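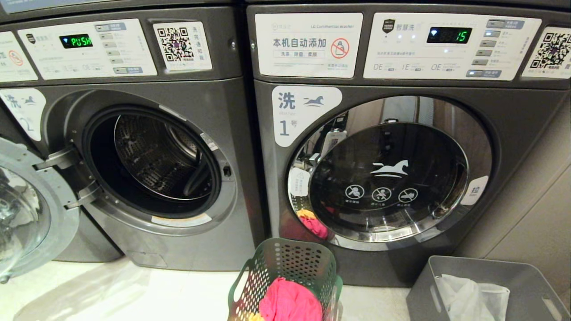
Every person who moves to a new country learns two languages at the same time. The first one is the language of the textbook, with its polite families and its train stations. The second is the language of doors, ticket machines, medicine boxes and elevators, and it has almost no grammar. It is made of single words in capital letters, and they are often the first words a newcomer reads without help. A washing machine can have faint Chinese lettering on one side of its panel and, on the small black display next to it, the English word PUSH in green. A person who reads only one of these languages will stand there and make a guess. I have made many guesses of this kind in my life, in four alphabets, and for the past year I have been collecting the guesses of other people.

My collection began in Wudero, where I teach an evening class for adults at the Setum language school. My students are cooks, nurses, drivers and one retired judge. In February I asked them to bring to class the first word they had understood in the street of their new city. I expected "hello" or "thank you." What I received was PULL, EXIT, EMPTY, SOLD OUT, NO CHANGE and, from the judge, WET PAINT. He had understood it one second too late and still has the coat.

Yuk-lan Huang brought the word RETURN. She had seen it on a bus ticket, on a shelf in the library, on a key of the computer at work and on a bin for empty bottles, all in her first week. In her dictionary there was one translation, "to go back home," and she told the class that for some days she found the city quite sad, always telling its people to go home. We laughed, she also, but then we spent the whole lesson on this one word. A bottle can return and a person can return. A library book is returned by somebody. The ticket does not return at all, it only gives the permission.

After that lesson I started a notebook. I wrote down each public word of my own neighborhood, with the place where I had found it. When I closed the notebook I had 967 entries. Of course many were repeated, and a large part were names of shops, but what remained was still a curious little dictionary. Verbs were strong in it. Hold, lift, turn, press, tear, wait, slide, insert. Most of them had no subject and no object. In a textbook we would call this the imperative and give it half a page, somewhere behind the past tense. In the street it is everywhere.

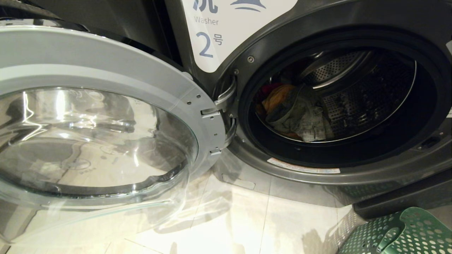
The trouble with a short word is that it supposes you know already what it is talking about. "Press" is clear when there is one button. "Open" is worse, as it can be an order, a description or the opening hours. On the door of Cina, the bakery below my apartment, there was for years a sign that said OPEN on one side and PUSH on the other, and the owner turned it in the morning. When the shop was closed, the sign still told you to push. People who had lived in Wudero all their lives did not see the problem. My students saw it at once, and they pushed.

Yayra Gbeho makes signs for a living. Her workshop is on the second floor of the old Shek building, above a tailor, and it smells of vinyl and coffee. She came to the trade from painting names on fishing boats, where, she says, the letters are large and the client is always present. Now she does clinics, parking garages and schools. She told me that clients ask for fewer words each year, and that she often has to persuade them to put one word back.

"They want only an arrow," she said. "I ask them, an arrow to what?"

She showed me a sign for a clinic which had gone through 24 versions. The first said "Please take a number and wait until you are called." The shortest said only WAIT, and visitors sat down under it without taking a number and waited very well, some of them for the whole morning. The version that hangs there today is TAKE A NUMBER, THEN SIT. I like this sentence very much. It has two verbs and a "then," and a beginner can understand it in the first month. I have since used it to teach the order of actions, and my students make their own: wash your hands, then eat. Call your mother, then complain.

Yayra tests her signs in a simple way. She prints the text on plain paper, fixes it to a wall in the corridor and asks whoever passes what they would do. The tailor's customers are her main public, and many of them speak another language at home. If they hesitate, she starts again. She does not ask if the sign is nice – people always say yes to that.

I asked her what she thinks about pictures in the place of words, which many cities now prefer. She is careful with them. A drawing of a hand under a drop of water means soap for some people, tap for others, and for one small boy in a school in Wudero it meant that the roof was leaking. He told his teacher, and she went to look at the ceiling.

Last week I repeated my question with a new group of students. A young man who works nights in a hotel kitchen had written his word on a piece of a cardboard box, with a thick marker. It was FRAGILE. He had believed it was the name of the company that sent the boxes, and he had thought that it must be a very big company.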